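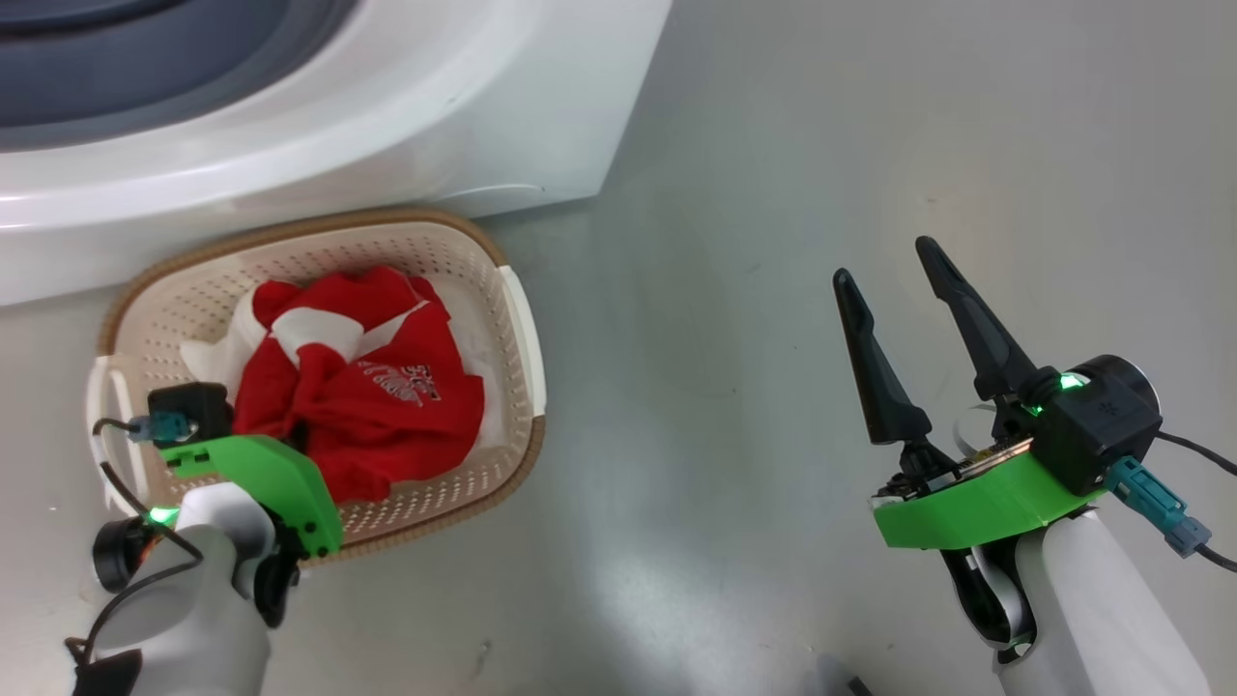 Two arms, one basket, one front loader.

January 4, 2018

Laundry is my usual benchmark when someone asks whether machines can do chores yet. A person handles it without thinking, and almost every step is awkward for a gripper.

I spent part of the holidays going through my log from July. The task was narrow: take a garment out of a basket on the floor and put it in the drum. No sorting, no soap, no folding. I logged 787 attempts and 628 ended with the garment fully inside. Call it 80 per cent. That sounds decent until you work out what it means for a full load.

The failures were mostly grasp failures. Crumpled fabric has no stable shape, so the grasp point has to be picked again after every touch. Two-finger grippers also tend to pick up a second layer, and a sleeve left hanging over the door seal counts as a miss in my book. Rigid objects are much kinder. The Trestar parts-bin trials I wrote up last year were dull by comparison.

Speed is the other problem. Median time per garment was 6 minutes with the Olivares planner and a bit over 3 with the grasp routine from Findodex, which drops more.

My answer for the home is still no. On a shop floor, with known parts in fixed trays, it's yes and has been for a while. Next up is towels, all one colour.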